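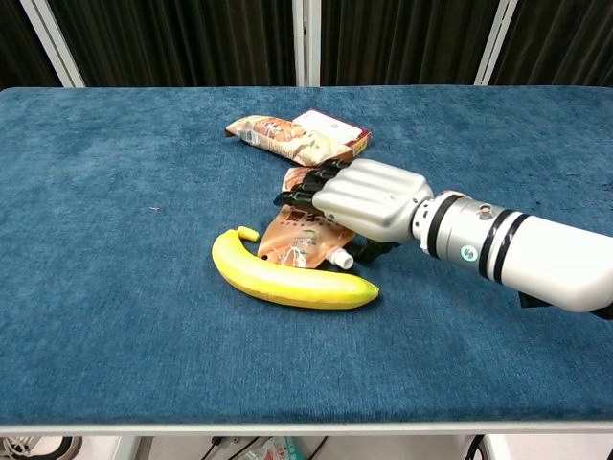
Castum is getting ready to release its second phone, the Yao, and the small Clestley company says battery life got most of the attention this time. "People liked the first one but it was flat by dinner," the product manager said when we spoke in October. We talked at the company's office, beside a table covered in blue fabric with a dark curtain behind it, and most of the questions were about charging. The Yao has a 3788 mAh battery, and the manager said it goes from empty to 50 per cent in less than half an hour with the supplied plug.

The phone will sell for $546 unlocked, in grey or dark green. There is one version, with 4 GB of memory. I asked if that was enough. "For messages, maps and photos, yes. If you play big games all day, I'd point you to something else," the manager said.

Software updates were a sore point with the first model – some owners waited months for fixes. The manager didn't argue. "We were slow. We had too few testers." Testing has since moved to a bigger team in Clarnlow, and security patches are promised every second month for three years.

The headphone jack stays. "We asked our customers and they wanted it," the manager said. Orders open in November, through Castum's own website first.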